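Section 4. Wrist markers and the first practice run

By now both grippers should be screwed together and the recorder should be talking to them, so put the kettle on, because the next part is much more enjoyable. You will be wearing the wrist cubes and teaching the Orken build its first pick-up, and it goes best at an unhurried pace. Demyd Lysenko, who drew the cube mounts for us at the Sumudton workshop, likes to allow a whole afternoon for it.

1. Fit one cube to each wrist with the tags showing on the outer faces. Snug is fine, tight is not – you should be able to slide a finger under the strap.

2. Start the recorder and wait for the steady tone. The log should settle at 16 lines a second or better.

3. Choose something small and flat for your first object. A little red book on something yellow and white is lovely to begin with, as it shows up so clearly from the head view and from the gripper view alike.
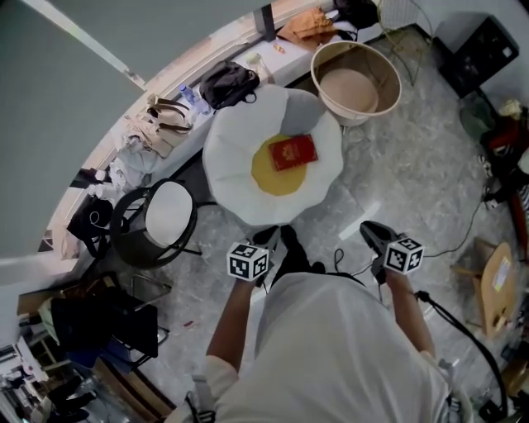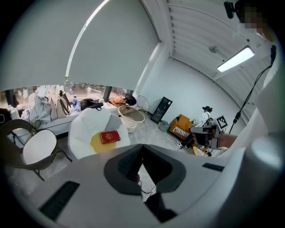 4. Reach for the object slowly with both arms, keeping the cubes turned towards the head camera as far as is comfortable. Stop, breathe out, and draw back again the same way.

5. Repeat until you have 99 clean reaches. It sounds like a great many, I know, but they do go by quickly once you have found your rhythm, and you can split them over two sittings if your shoulders complain.

CAUTION: Look where the cables run before you take a step. Leave at least 300 mm of slack at each wrist, and never tug a plug out by its lead.

Note: If the log shows a cube dropping out, wipe the tags with a dry cloth and try again nearer the window. Strong glare is as bad as gloom – a blind pulled part of the way down usually settles it.

6. Save the run under a new name before you take the cubes off.

Related items
Zedis recorder: first start
Palamarchuk wrist straps, sizes and spares
Printing the cube mounts (August revision)
Section 5. Checking your reaches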